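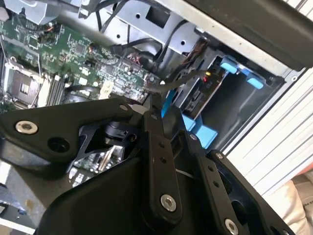

Week 6: Teaching by hand, and what it costs

Course handout, revised 10/18/20

Kekton's brochure says a robot can learn desktop repair from 121 demonstrations. Read that with care. It leaves out how many takes were thrown away, and who decided.

Cable work is a hard case. A SATA plug is small, the leads bend as they like, and a drive cage leaves little space for fingers. Steering by remote control, you lose most of your sense of touch – you push until something looks wrong. 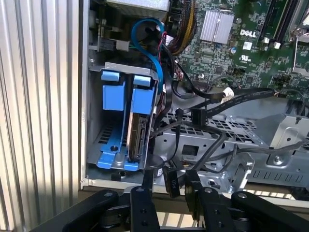
Does a bigger set of demonstrations fix this?

Only in part. Yilma collected 2,846 and still tested on one model of case. If every operator has the same bad habit, the robot learns the habit.

For December: bring one claim you don't believe.

Recent handouts
Week 5: Joysticks and lag
Week 4: The Gekholm arm
Week 3: What counts as a success?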